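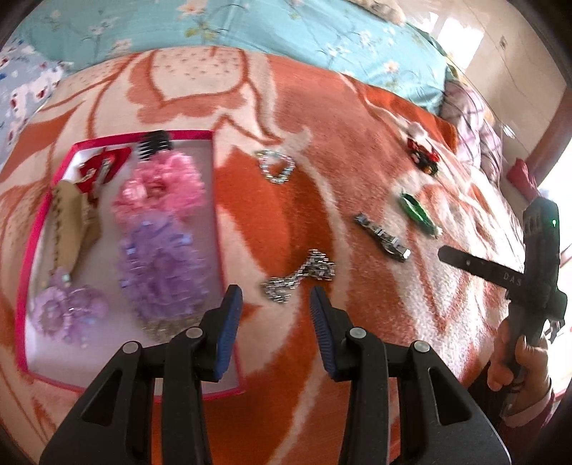
Small Accessories, Long Storage
Piyumi Marikar

Background
My project looks at how households keep cheap jewelry and hair items. I sent a survey to shoppers at Nillo and got 2 kinds of answer -- people who sort by type and people who don't sort at all. Chains tangle most when stored with other things.
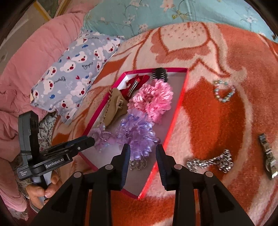
Next steps
Diane Caron suggested asking about repairs. I will add that question in January and repeat the survey at Ouellet.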